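Stadmont House Residents' Meeting – Minutes
Common room, second floor, 1999-11-27
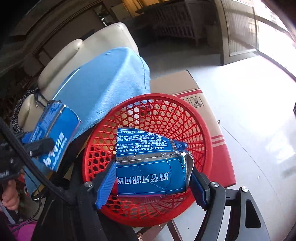 Simin Farahani said the paper and card sorting was taking too long as it stood, and that most of the evening on the last round went on small cartons. Toothpaste, soap and tea boxes all come down whole, with the leaflets still inside, and somebody has to open each one and cut it before it goes in.

Present: Abdelkrim Mansour (chair), Simin Farahani, Mogens Sveinbjörnsson, Þórarinn Hviid (minutes). Apologies from Ívar Ásgeirsdóttir, who sent notes on item 3.

1. Previous minutes
Agreed with one correction. The Livville pickup fee was quoted per load, and the minutes had it per month.

2. Small cartons
Discussion followed on from Simin's point. Mogens asked if cartons with a shiny printed band should be kept out of the card. He had been putting his own in the trash. Abdelkrim had asked Livville by phone and was told that a foil strip on a small carton is fine, but a carton lined with foil on the inside is not. Milk and juice cartons are still out.

Mogens asked for this in writing. Abdelkrim to request a letter.

Agreed that residents be asked to empty cartons, take out tubes and leaflets, and flatten or cut them at home. Pieces do not need to be a set size. Simin would like nothing bigger than a hand to go in the baskets, as larger pieces catch on the rim and the rest piles up on top. Þórarinn thought this was asking a lot of the older residents on the fourth floor. Left as a request, not a rule.

Labels in other languages came up again. Several households buy from the import store and the cartons have no English on them. Simin said it makes no difference for card, only for the plastic tubes, where the mark on the bottom is what counts. She will go through the tubes herself for now.

3. Baskets and boxes
Ívar's notes were read out. Ívar would keep the open plastic baskets for small card and use the big shipping boxes for anything flat. The baskets are light and easy to wash, but scraps and dust fall through the holes onto the floor, and the floor has to be swept each time. Ívar suggests a sheet of newspaper in the bottom.

Mogens was against newspaper because it gets tipped out with the load and has to be put back. He would sooner stand each basket in a tray. No decision. Try both until March and see.

Large boxes: two split along the bottom seam when they were carried down the stairs. Agreed to tape the bottoms twice and to stop filling above the flap line. Boxes with handling marks on the side can be used as they are; there is no need to cross the marks out. Þórarinn has a roll of brown tape left over from the Mikkelsen delivery and will leave it on the window sill with the scissors.

The good scissors are missing again. If you have them, please bring them back.

4. Weights and money
The last load weighed in at 134 pounds, against 94 for the one before. Simin put the increase down to moving boxes from the third floor and does not expect the same next time. Livville pays by the ton, so the amount is small either way. Abdelkrim reported that the house fund stands at around 3,000 and that none of it is needed for the sorting at present.

Mogens asked if the paper money could go toward bulbs for the front beds. Florura has sent a spring list and he will pass it around. To be taken up at the next meeting.

5. Use of the room
The chairs and the couch are to be moved back against the wall after sorting. There were complaints from the card players that boxes had been left in front of the radiator – this is also a fire matter and should not happen again. Sorted boxes go by the back door.

Abdelkrim will ask for a second key. At the moment Simin has the only one and people have had to wait in the hallway.

6. Other business
The light over the sink flickers. Reported.
Þórarinn will redo the sign by the mail boxes to include what was agreed under item 2. Simin to check the wording before it goes up.

Next meeting in March, same room. Mogens to bring coffee.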